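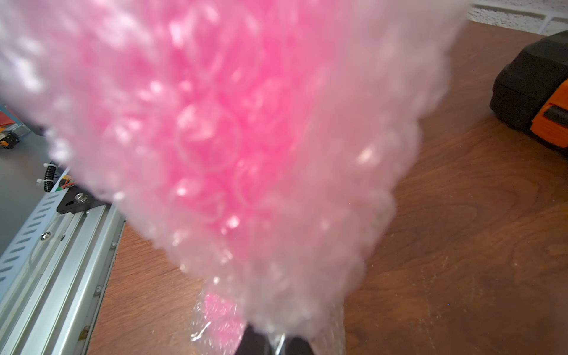 Release No. 22

FOR IMMEDIATE RELEASE
February 15, 2019

Skukitz Questions Parcel Carriers' "Green Delivery" Labels, Calls for Plain Numbers by June

GRONDOV. The consumer group Skukitz today published its review of the "green delivery" option now offered at checkout by most online stores that ship to homes in the Grondov area. The group's finding is short. Shoppers are paying extra for a promise that the stores and carriers can't explain.

Skukitz wrote to 32 online stores that show a leaf, a green check mark or the words "low impact" beside one of their shipping choices. Each store was asked what the label meant, who decided on it, and what was different about the trip a parcel took if the customer picked it. The group received 20 replies. Most repeated the wording already on the store's own website. Several said the question should go to the carrier, and the carriers named in those letters sent the question back to the stores.

The group then looked at 517 parcels that its members had ordered over the fall and winter and kept the packing slips for. Green and standard orders from the same store often came with the same tracking route, the same depot stamp and the same delivery window. In many cases they seem to have come off the same truck. Skukitz does not claim that no store is doing anything. It claims that a customer holding two boxes has no way to tell, and that the people selling the option have shown little interest in helping.

"We were told the benefit happens upstream," the group said in its report. "We asked where upstream. We are still waiting to hear."

The review also takes up packaging, where the claims get bolder. Stores described their mailers as "earth friendly," "next generation" and, in one case, "kind." Skukitz could find no definition for any of these terms in the material it was sent. Plastic cushioning marked as recyclable was in most cases not accepted in curbside bins in Grondov, and the drop-off points listed by two stores had stopped taking it. Paper filler did better, though members complained of small items packed in boxes many times too large, which rather spoils the savings.

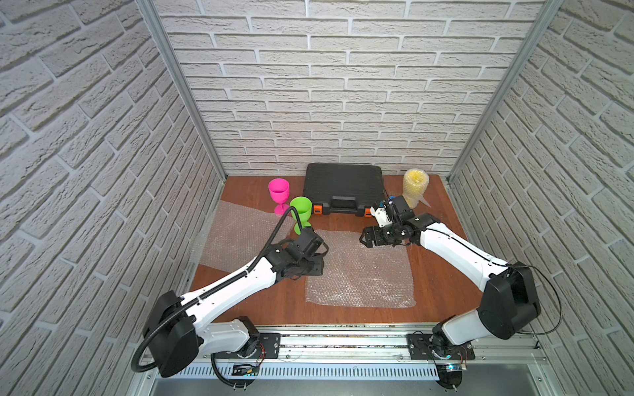
Members also reported that splitting an order was common even when they had chosen the slower option and been told their goods would travel together. One household that ordered a set of kitchen goods through the Wirnix marketplace under the "one box" promise got four separate deliveries in a single week. The marketplace replied that the promise applied "where possible." The phrase does not appear on the checkout page.

Skukitz has doubts about the carbon offset fees as well. At several stores the fee is added by default and has to be unchecked. The amount stays the same whether the buyer lives three streets from the warehouse or across the country, and it does not change with the weight of the order. The group asked what the money buys. Some stores named a tree planting scheme. Others gave the name of a broker and said details were confidential. The group considers that a poor answer to give someone who has already paid.

A pilot program in Te Moana is treated more kindly in the report, with reservations. Stores there agreed to print the packing date, the number of stops on the route and the type of vehicle on each slip. Skukitz thinks the idea is sound and would like to see it tried elsewhere. It also notes that the results so far have come only from the stores that take part, and that the slips are printed in type small enough to discourage reading. 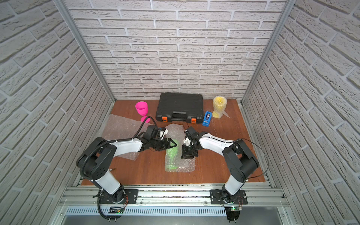

What Skukitz Is Asking For

The group wants every store using a green shipping label to publish the following on its checkout page by the end of June:

What the carrier does differently when the option is picked, in one or two sentences.

Who receives any extra fee and how much of it reaches them.

Whether the packing material is accepted by the local curbside program at the delivery address.

How often orders sold as a single shipment are split.

Stores that can't supply this should take the label down. Skukitz expects some will say the request is a burden on small sellers. It points out that the small sellers in its sample gave the clearest answers, including one that wrote back to say the leaf had come with its website template and had since been removed.

Skukitz will repeat the review after the June date and will list the stores that replied and those that did not.

About Skukitz

Skukitz is a member-funded consumer group based in Grondov. It accepts no money from stores, carriers or packaging makers. The full report, the letter sent to the stores and the replies received are available on request from the Skukitz press desk.

END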